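Giving up the car, one winter in

February 27, 2021

We sold the car at the start of January. It was a grey estate with a dent in the back door and it had cost us 286 pounds to get through its last MOT, which was more than I wanted to spend on something that mostly sat outside the house. I said I would write down how it went, so these are my notes after nearly two months without it.

For anyone new to this blog, we live in Cloltthorpe, at the top end, past the school. There is a small supermarket, a chemist, a post office counter and a bus. The bus is the 197 and it goes to Birkside by way of every housing estate between here and there. Before this winter I had been on it maybe a handful of times in as many years.

The food shop was the thing I worried about most. We used to do one big one a fortnight and fill the boot. Now I walk down with a rucksack and a trolley bag, more often, and buy less each time. The trolley bag is ugly and one wheel squeaks, but it takes potatoes and milk without hurting my shoulder. We throw away less food than we did. I had not planned for that. When you have to pull a cabbage up a hill you tend to remember it is in the fridge.

Heavy things are harder. Cat litter, compost and paint all used to go in the car without a thought. Litter now comes by delivery, and the compost will have to as well when the weather warms up. I have not worked out paint. The hall is still two colours.

The other thing I did before the sale was empty the car out. I had been putting it off, and it took a whole afternoon. The glovebox had old parking tickets, a torch with no battery and three pairs of sunglasses, none of which I remember buying. The boot was worse. Some of it went to the charity shop pile, which can't go anywhere until the shops open again, and some of it has just moved into the house and become part of the general mess. I am trying to be stricter about that. My rule at the moment is that if something has been in a box since Christmas and I can't say what it is for, it goes.

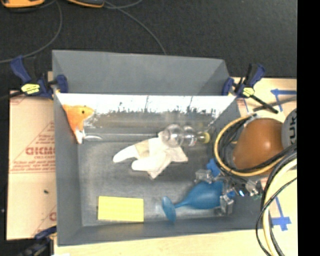

Back to the bus. It runs every hour, and it is on time more often than I was expecting. With everything as it is there are very few people on it, everyone wears a mask and the windows are kept open, so you need a proper coat. I only use it for things that can't be done on foot. So far that has meant the dentist, one trip to the bank, and a hospital appointment in Birkside that would have taken twenty minutes by car and took most of a morning. I took a book and did not read it.

I know this has been an odd time to try it. We are in lockdown, I work from the back bedroom and there is nowhere to go. A friend pointed out that giving up a car when you are not allowed to drive anywhere is a bit like giving up swimming in the desert. Fair enough. The real test will be when we can visit family again. My mother is two trains and a long walk away, and I have already looked at the fares and closed the page.

The money is easier to talk about. Insurance, tax, the breakdown cover and petrol added up to a little over 100 pounds a month even with hardly any driving. I have set up a standing order for that amount into a separate account. Taxis, train tickets and hire cars will come out of it. Up to now the only thing that has is one taxi home from the vet, with the cat complaining all the way up the hill.

I have also been looking at bikes. There is a folding one made by Wukero that would go on the train, and Lamptey Cycles in Birkside has a second-hand town bike with a basket and mudguards. The folding one costs far too much. The town bike is the right price, but I am not sure about the hill from the river with shopping on the front. I may ask if I can try it when they are less busy. The man on the phone said they have a waiting list just for repairs at the moment.

Things I miss: going to the tip, singing on my own with the windows up, and having somewhere dry to sit when I have forgotten my keys. Also the big garden centre, though mostly for the café, and that is shut anyway.

I will do another of these in the summer – by then I should know about the bike, and possibly the paint.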